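Home | Household | Tools | Cleaning | Index

2 min read

Dustpan and brush

A dustpan is a wide, flat-bottomed scoop for gathering crumbs, dust and scraps, and its lifelong partner is the hand brush. The two are often sold in one color, and it's a lovely, sturdy little pairing!

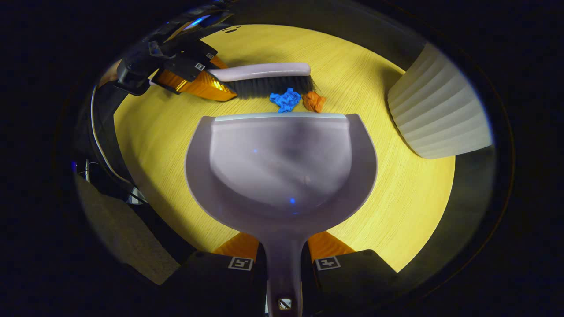
Rehema Barasa | Sep 22, 2019

Matching sets in lavender-gray plastic work nicely on tabletops too, where the black bristles chase crumpled scraps up to the pan. A thin rubber lip (a wonderful detail) hugs the surface and keeps fine dust from slipping under. Raised side walls hold the load on the walk to the trash.

Tilt the pan slightly, sweep in short strokes, then back up an inch and sweep the last line of dust.

Comments (2)

Charoen Thepsuriya: Mine is 5 years old and the lip is still good.

Mustico: Rinse the bristles in warm soapy water and hang to dry.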